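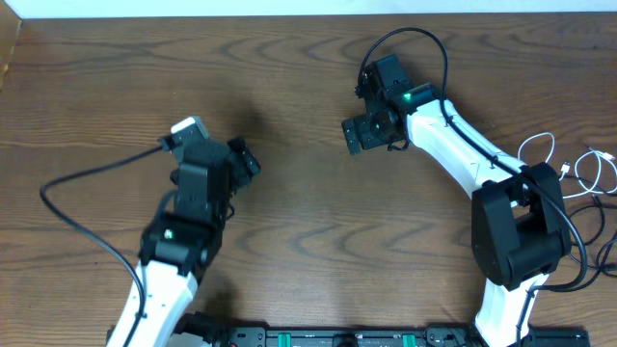 Gabinete de Comunicação da Mukness

Mukness deixa de imprimir o catálogo de outono e pede desculpa às lareiras

3 de outubro de 2018

A Mukness, que vende sementes e bolbos por correspondência a partir de Viseu, anuncia que o catálogo de outono passa a existir apenas em versão digital. A edição em papel, distribuída até agora a 3000 assinantes, termina ao fim de 50 anos de serviço, boa parte deles a acender lareiras na Beira Alta. A empresa sabia disso e nunca levou a mal.

A decisão foi precedida de um inquérito aos clientes, ao qual chegaram 2059 respostas. A maioria declarou-se favorável à mudança. Uma minoria muito bem documentada enviou cartas, algumas com recortes de catálogos antigos e correções à ortografia dos nomes em latim. O departamento de botânica leu todas e deu razão a quase todas.

«Percebo o apego. Eu própria tenho o catálogo da primavera passada a calçar a mesa da cozinha», afirma Kelly Tunstall, diretora comercial. «Mas imprimíamos os preços em julho e em setembro já pedíamos desculpa por eles.»

A nova versão inclui pesquisa por altitude, tipo de solo e grau de paciência do jardineiro, numa escala de 1 a 6. As tulipas ficaram no 2. As peónias ficaram no 6, depois de uma reunião mais longa do que o previsto. Entre as novidades da estação contam-se a fava Clivunberg, semeada em novembro e tolerante à geada, e o alho Siro, de dentes grandes e feitio difícil.

Regressa também a angélica Þrastardóttir, ausente há duas temporadas. O nome manteve-se apesar dos pedidos do serviço de apoio telefónico. Quem encomendar por telefone pode dizer «a islandesa», que os colegas sabem qual é.

Abelardo Ticona, responsável pelas encomendas, garante que os prazos de entrega não se alteram. «As sementes continuam a ir pelo correio, em saquetas de papel. Ainda não encontrámos maneira de as enviar por correio eletrónico, e há quem já tenha perguntado.»

Os assinantes que não usam a internet podem pedir uma lista de preços simples, a preto e branco, grampeada num canto. O papel é mais fino do que o do antigo catálogo e arde pior. O pedido faz-se por carta ou ao balcão da loja de Viseu, no horário habitual, com pausa para almoço.

Os exemplares da última edição impressa que restam em armazém serão oferecidos com as encomendas de bolbos, até se esgotarem.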